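The Bathroom You Were Sold

Every few months another company promises to fix the smallest room in the house. I have started asking what was broken.
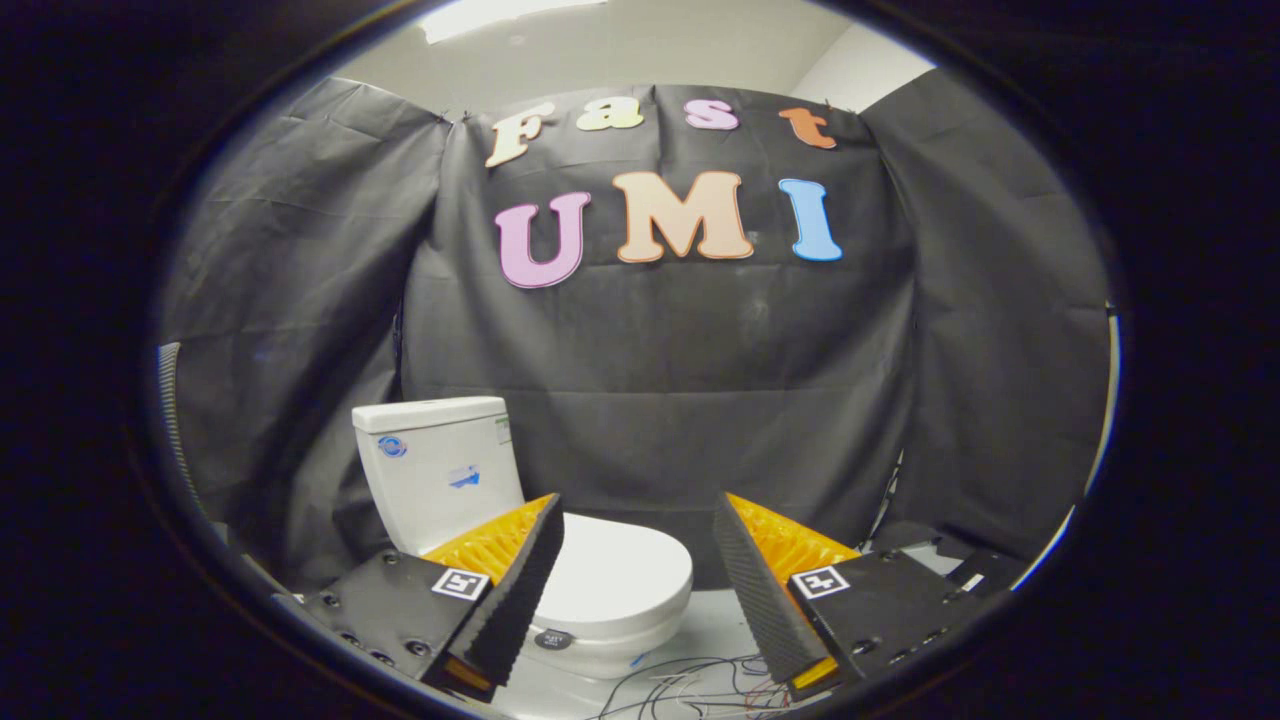
The home renovation business runs on a simple trick, and the trick is the showroom. You walk in tired of your own bathroom, with its bad grout and the cabinet door that sticks, and somebody shows you one with no towels in it. Of course it looks better. Put a plain white toilet in front of a black cloth and it starts to look like a product launch. Pin up a few foam letters in candy colors that say "Fast" and a buyer may well start to think about speed, without asking what is supposed to be fast, or compared to what. I have spent a good part of this year visiting showrooms, reading brochures and pestering plumbers, and I can report that very little of what gets sold as new in bathrooms has much to do with how people use them.

Take Briven, which sells what it calls a "complete room" package. The pitch is that one crew does everything in 4 days. I asked what happens if the crew opens the wall and finds rot, and was told that this would be "a separate conversation." A plumber I spoke with, who has cleaned up after a few of these jobs, said he has yet to open a wall in an old house and find nothing. So the separate conversation is the job, and the four-day price is what gets you to sign.

Then there is the matter of water. Hinora's newest fixtures are advertised as saving a household 400 gallons a month. I wanted to see the math. The company sent me a chart that assumes the old fixtures are original to an old house, that everyone in the family showers twice a day, and that nobody flushes a second time. Change any one of those and the number shrinks. Change all of them and you might save more by fixing the drip you already have, for the price of a washer and an afternoon.

I don't think the people selling this stuff are crooks. Most of the ones I met seemed to believe it. The Moroz showroom had a very pleasant salesman who told me that heated floors "pay for themselves," and when I asked how, he thought about it for a while and said that you would be happier. Maybe you would. My feet have been cold on tile for most of my adult life and I have never considered it a debt.

What bothers me more is the talk of resale value. It comes up in every brochure, usually near the price. The claim is that you get most of your money back when you sell the house, so the remodel is close to free. But you have to sell the house, and soon, before the finish you picked starts to look like the year you picked it. I went to an open house in Clurkwood in July where the main bathroom had been redone 16 months earlier, all matte black taps and a sink shaped like a salad bowl. The couple ahead of me on the stairs were already discussing what they would tear out.

There are good reasons to spend money in there. A grab bar is one. A fan that moves air is another, and it is the thing most likely to be left out of a package price. A wider door can mean that a parent gets to stay in her own home. None of this photographs well, and I saw almost none of it on display. At one showroom I asked about grab bars and was walked past 40 kinds of faucet to a binder on a shelf by the restroom.

The restroom, by the way, had a basic toilet, a wall sink and a paper towel holder. Everything worked. I asked the woman at the desk how long it had been like that, and she said since before she started.

If you are thinking about a remodel, get the wall opened and looked at before you agree on a price, even if you have to pay for that visit. Ask for the fan to be listed by name and model. Ask who comes back when the caulk fails, and get a phone number that belongs to a person. And wait a month before you sign, whatever the salesman says about the discount ending. I was offered the same "final week" price from Briven on three visits, and it arrived in my mailbox again this morning.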